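Levska 600 folding workbench: eight months in a small garage

Posted October 7, 2025
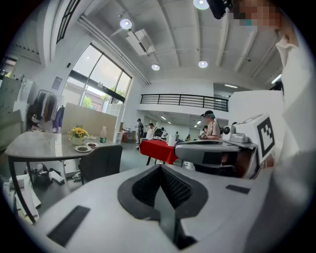 Is the Levska 600 steady enough for sawing by hand?
For most timber, once the feet are set properly. Cutting along the length of the top is fine. Cutting across it with a coarse saw makes it creep forward on smooth concrete, and I put a foot on the lower rail to hold it.

I bought the bench in February to replace an old Gurnstead that had lost one of its jaw handles. The garage is narrow and the car still has to go in, so a fixed bench was never going to work. I wanted something that would fold flat against the wall and take the weight of a door while I planed the edge.

Setting up
The bench comes part built. The legs are already on and you fit the top, the two handles and the feet. The instructions are drawings only and the one for the feet is the wrong way round. Two of them have a longer thread and those go at the back. I had them on the front first and the top sloped towards me.

Tools are included but the spanner is thin and rounded off one nut. Use your own.

The top
The 600 in the name is the length of the jaws in millimetres. The jaws open wide enough for most household jobs and close evenly if you turn both handles together. With one handle well ahead of the other they bind, and you have to back off and start again. The Gurnstead was more forgiving on this.

There are holes for bench dogs and you get 4 dogs in the box. They are plastic and a loose fit. I bought a set of Rusnák ones, which grip better, although two needed a rub with sandpaper before they would go in.

The surface marks easily. Mine has a glue stain near the left handle and a line of drill holes that I have no excuse for. I gave it a coat of oil in the spring and it has wiped clean more easily after that.

Height
The working height is 80 cm and it doesn't adjust. I find that right for sawing and low for anything fiddly. After an afternoon of fitting hinges my back knew about it. The Kusilard bench has extending legs and costs a bit more — if you are tall I would look at that one first. I tried it in the shop and the legs did rattle.

Folding and storage
It folds in one movement once you have found the catch, under the top on the right. The catch was stiff for the first month and needed a drop of oil. Folded, it stands up by itself, though I hang mine on two hooks. It is heavy enough that I wouldn't want to carry it upstairs often.

What has gone wrong
One rubber foot split in the summer. Levska sent a new pair without asking for a receipt, and they took 5 days to arrive. The handles have worked loose twice and needed tightening. The paint has chipped on the lower rail where I stand on it.

Would I buy it again
Yes, for this garage. It has held a door, a run of skirting and a very awkward bed frame. Anyone with room for a proper fixed bench should have one of those, and anyone who mostly does small work sitting down will find this too low to stand at and too high for a normal chair.

Score: 4 out of 5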